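Office Coordinator, Skotbridge
Cenier Translations
Part time, permanent, 7 hours a day, 2 or 3 days a week by arrangement

Cenier translates manuals, contracts and patient leaflets for small and mid-sized companies. We have been in Skotbridge since the business began and we share the second floor of the Rustell Building with a handful of other tenants. We are looking for a coordinator to keep jobs moving between our clients and our freelance translators.
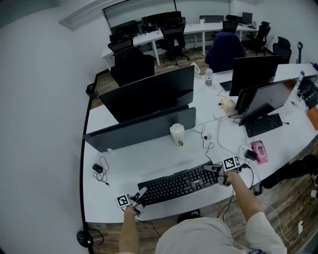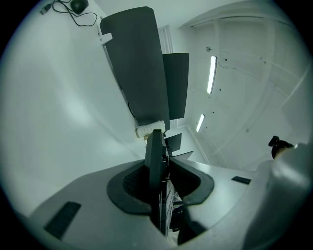 At the Skotbridge office.

About the job

Most of our work comes in by email. A client sends a file, says which languages they need and gives a deadline. The coordinator logs the job, prepares the quote, finds a translator and a reviewer, and sends the finished text back. On a normal day you will have several jobs open at different stages, and a good part of the work is remembering which one is waiting on whom.

We have 300 freelancers on our books. Some have worked with us for years and will take a job on the strength of a two-line message. Others need a full brief and a phone call. You will get to know them.

You will:

- Answer client emails and phone calls during office hours
- Log new jobs in Kingi, our job tracking system
- Prepare quotes from our rate sheet
- Assign translators and reviewers, and chase late files
- Check that returned files are complete, correctly named and in the format the client asked for
- Match freelancer invoices against jobs at the end of each month
- Order stationery and sort the mail
- Cover for the project manager during vacations

You will not be asked to translate or to edit translations. You do need to be able to look at a page in a language you don't read and see that a table is missing a row.

What we need

- Two years of office work of any kind. It does not have to be in translation.
- Clear written English. Most of our clients never meet us, so the emails matter.
- Comfort with spreadsheets, including simple formulas
- Care with numbers and dates
- A polite phone manner, also when the caller is upset about a deadline

Useful but not required

- A second language, at any level
- Experience with invoicing
- Some knowledge of page layout software

We train people on Kingi ourselves. Training takes the first two weeks, and during that time you will sit with Aarne Hirvonen, the project manager. If you already have days booked off, tell us when you apply and we will work around them.

Hours and place

The office opens at 8 a.m. The coordinator can start at 8 or 9 and takes an hour for lunch, unpaid. Which days you work is open to discussion, but one of them should fall at the end of the month when the invoices come in. After the first three months you may work one day a week from home if the workload allows it. We supply the laptop.

The building has an elevator and a step-free entrance from the parking lot on the north side. There is a bus stop across the street. Parking is free but the lot fills up early. The kitchen is shared with the other tenants on our floor.

Pay and benefits

The job is paid by the hour, monthly in arrears. The rate depends on experience and we will tell you what we can offer in the first phone call, before you come in for an interview. Paid vacation and sick leave are in proportion to your hours. We pay for one language course or software course a year if it has something to do with the job.

How to apply

Send a resume and a short letter to Gergely Sárközi at the office address or through the contact form on our website. One page is enough for the letter. Tell us:

- what office work you have done and for how long
- which days you would like to work
- when you could start

Please don't send certificates or references at this stage. If we want references we will ask for them after the interview, and we won't contact your current employer without your permission.

We read applications as they arrive. Everyone who applies gets a reply, usually within a week. The first step is a phone call of 15 minutes. After that we invite up to four people to the office for an interview and a short practical task, which involves sorting a made-up inbox and writing two replies. The whole visit takes under two hours and we refund travel within the county.

We would like the new coordinator to start in January. A later start is possible for the right person.

Questions about the work itself can go to Aarne Hirvonen, who is easiest to reach by phone before 10 a.m. Questions about pay, hours or access to the building should go to Gergely Sárközi.

No agencies, please.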